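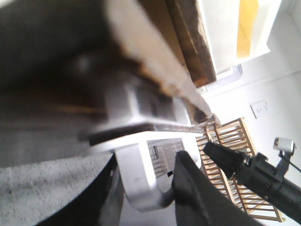
Houda Morsy schreibt, sie habe ihr Regal Ilby erst beim zweiten Anlauf gerade an die Wand bekommen, und seitdem schwöre sie darauf, die Bohrlöcher vorher mit Kreppband abzukleben. Guter Tipp, den haben wir gleich in Schritt 2 übernommen!

## 4. Wandmontage des Regals Ilby

Jetzt kommt der schönste Teil: Das Regal geht an die Wand. Plant dafür ruhig einen ganzen Vormittag ein und holt euch ab Schritt 4 eine zweite Person dazu.

1. Höhe festlegen und die Oberkante mit Bleistift anzeichnen. Die Linie mit der Wasserwaage prüfen, am besten von beiden Seiten.
2. Kreppband über die Linie kleben und die Bohrpunkte im Abstand von 61 cm darauf übertragen. Auf Putz reißt der Rand so viel weniger aus.
3. Löcher bohren und aussaugen, Dübel bündig einsetzen. Die Dübel von Wesano passen in Beton und Vollziegel; für Gipskarton braucht ihr Hohlraumdübel (nicht im Beutel!).
4. Träger ansetzen und die Schrauben nur so weit eindrehen, dass sich alles noch ein wenig schieben lässt.
5. Boden auflegen, ausrichten, dann die Schrauben im Wechsel festziehen, 13er-Schlüssel für die Muttern.
6. Boden von unten mit den kurzen Schrauben sichern.

> **Achtung:** Vor dem Bohren die Wand mit einem Leitungssucher abfahren, auch senkrecht über Steckdosen und Schaltern.

> **Hinweis:** Je Boden sind höchstens 9 kg vorgesehen. Mit dem Verstärkungssatz Jimham geht mehr, siehe Abschnitt 6.

### Oberfläche ölen

Unbehandelte Böden sehen mit dem Hartöl Sqalli einfach großartig aus, die Maserung kommt richtig heraus! Dünn auftragen, immer mit der Faser, und den Überschuss nach einer Viertelstunde abnehmen. Über Nacht trocknen lassen, dann die zweite Schicht. Getränkte Lappen flach im Freien ausbreiten, sie können sich selbst entzünden.

Schrauben nach zwei Wochen noch einmal nachziehen.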